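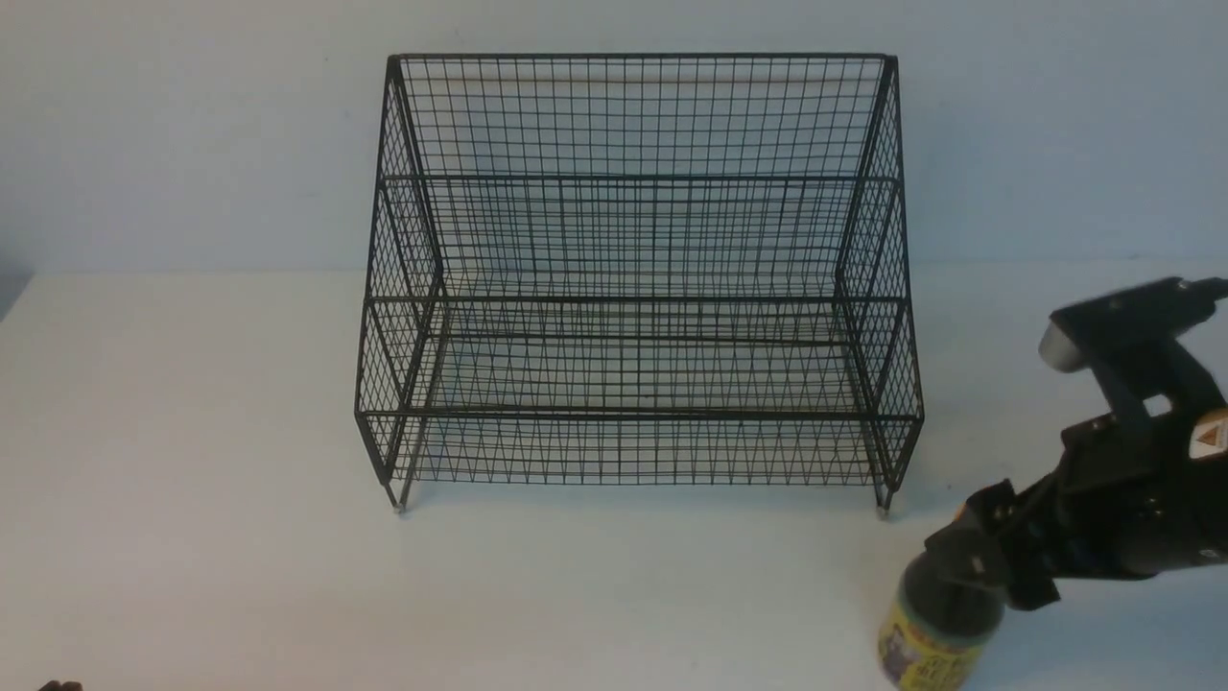

Besside opens its doors one Thursday a year, and I had been meaning to go ever since Lilora first got me hooked on kitchen storage (a long story, and a dull one for anybody else!). We began in the showroom, where the Milturik range was set out. I lingered longest over a black mesh rack on two levels, open at the front, standing on little silvery feet – just the thing for my jars, I thought, and you could see the wall straight through the back of it.

Home storage > Visits > Besside

After tea we heard about the older Kioko shelves, 928 of which went out in the first year, and I bought a tea towel I didn't need.

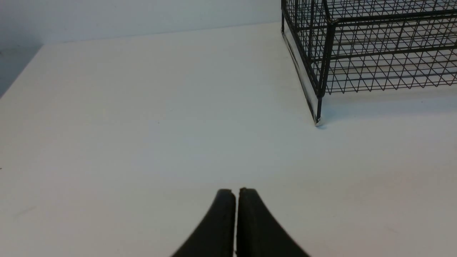
Page 90

I went back for one more look at the wire rack on its white table before the coach left at four. 

12 shares | 3 comments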